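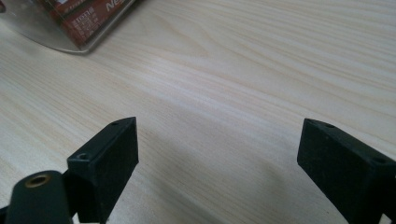 3. Materials and methods

3.1 Board selection

Boards were drawn from the stock of a single sawmill at Clollidon over one season, beginning in June. All were sold as light-coloured joinery timber, and none had been stained or oiled before delivery. A total of 3000 boards entered the store. Of these, 2983 were accepted for visual grading; the remainder had split at the ends or had lost their labels. Each accepted board was kept in the conditioning room for 18 days before it was looked at, in stacks separated by narrow battens so that air could pass between the layers.

Species was recorded from the delivery note and was not checked under the microscope. This is a weakness of the study, as pale timbers are easily confused once planed, but the grading rules tested here apply to surface appearance alone.

3.2 Grading of surface marks

The grading rules follow those of Nedeljković, with two changes. First, streaks and knots were scored separately, as the original scheme gives them a joint score that hides differences between boards with few knots. Second, the direction of a streak was noted with respect to the grain. A streak was classed as "long" when its length was at least five times its greatest width, and as "irregular" when its edges could not be followed by a straight rule. Grain was classed as straight, wavy or mixed. Figure 1 shows pale wood with a long, irregular streak; the grain lines are fine and nearly parallel over much of the surface, with gentle waves towards the upper left.

Figure 1. Light-coloured wood with a long, irregular streak at upper left.
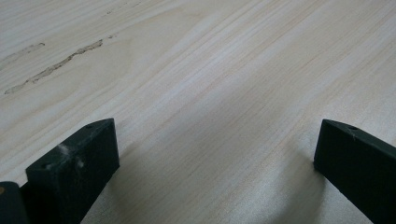

3.3 Repeat grading

Grading was done twice, by two graders working apart, under the same diffuse lamps. Scores were entered in Riva, a simple record-keeping program, and exported as plain text for analysis. Where the two graders differed by one class the lower class was kept. Where they differed by more - this happened mostly with mixed grain - the board was graded a third time. Complete records were obtained for 2951 boards, and only these are used in Section 4.

Viewing angle has a clear bearing on the grading of pale timber. At a low angle the bands of the grain draw together and a faint mark may be taken for part of the figure. Graders were therefore told to view each board from both ends before giving a score.

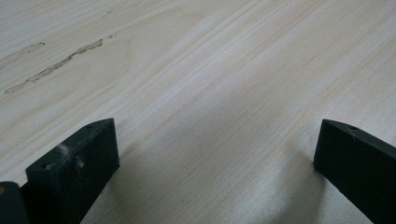

3.4 Statistical treatment

Agreement between graders was expressed as weighted kappa, with linear weights. Boards from the same log were treated as a group, and the intervals given in Section 4 were found by resampling whole logs. The Skuvley correction for uneven class sizes was applied to streak scores only. Knot scores were left uncorrected.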